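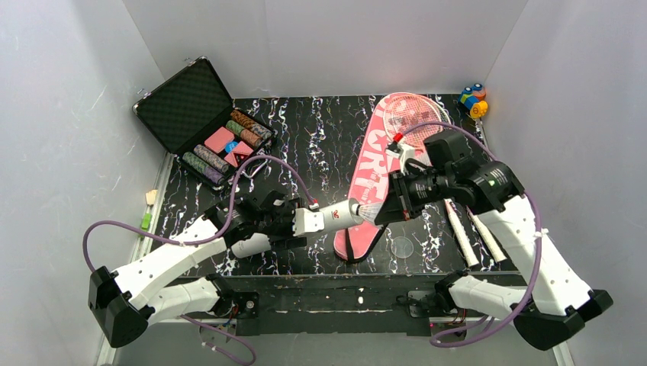
Two-arm work of the kind Lona coordinates: both grippers are on one white shuttlecock tube, with an open case of poker chips behind.

Lona is a motion coordination program for pairs of robot arms which share one table. It was written at Flurilell, a small software company, and it is now kept up together with Barnix, which makes the simulator that goes with it. Lona takes a task written as a list of short steps and decides which arm does each step, when it may start and how much room it may use. It does not drive the motors. This job stays with the controller of each arm, which receives a new target from Lona 23 times per second.

Overview

The central part of Lona is the reservation table. The space over the work surface is divided into 298 cells, and an arm must reserve all cells on its path before it enters them. If two arms ask for the same cell, the arm which already holds an object goes first. The other arm waits, or the planner looks for a way around.
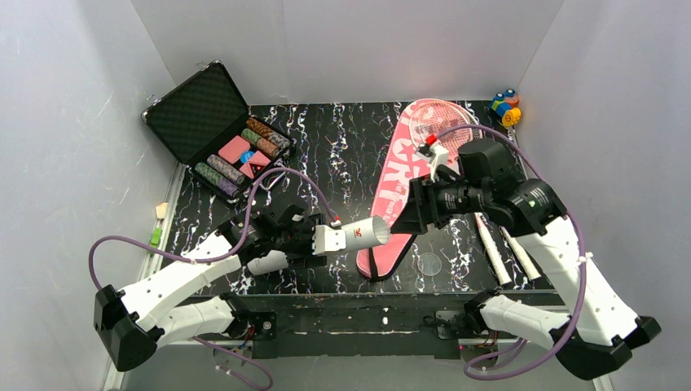
A reservation ends when the gripper has left the cell and the controller has confirmed its position. In early versions the cells were released by a timer, and a slow arm could lose its reservation in the middle of a movement. The timer was removed in version 7.

When both arms must hold the same object, Lona joins their reservations into one – the so-called shared hold. During a shared hold neither gripper may open until the other one has reported a stable grip. The force limits are set in a separate file for each kind of object.

Perception

Lona reads one fixed camera and one camera at each wrist. The fixed camera gives the rough position of objects, and the wrist cameras correct it during the last part of the approach. Shiny surfaces are a known difficulty, as bright spots move over the object when the wrist moves. For a glossy cylinder the program therefore follows the two side edges and ignores the pattern between them.

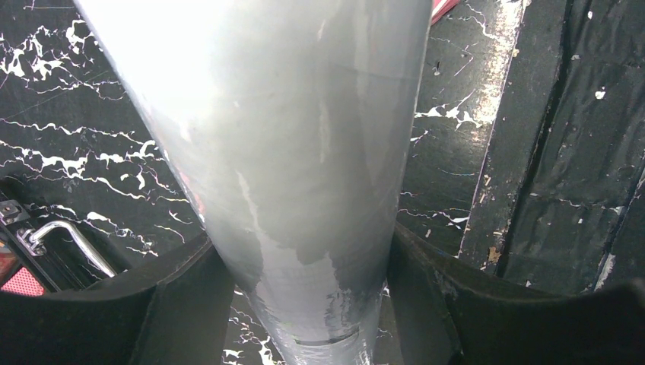 Object separation

Before a grasp, the image is divided into regions, and each region should belong to one object. The module for this work is named Van der Linden, and it can also be installed without the rest of Lona. It comes with 37 settings, most of which are seldom changed.

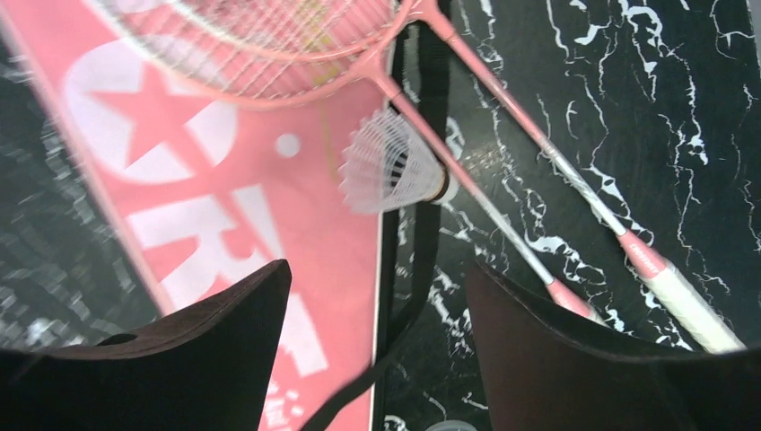

Objects which touch or cover each other are joined by the module into a group until it finds a border between them. Colour alone is a weak sign. A pink racket lying over a pink cover may be returned as one region, while a black strap across the cover can divide it into two, although it is a single piece. A white shuttlecock against a pink shaft is easier to separate. The module compares several views from the wrist before it accepts a border, and a group which stays unclear is given back to the planner with a low score.

See also

Motion planning
Image segmentation
Dual-arm manipulation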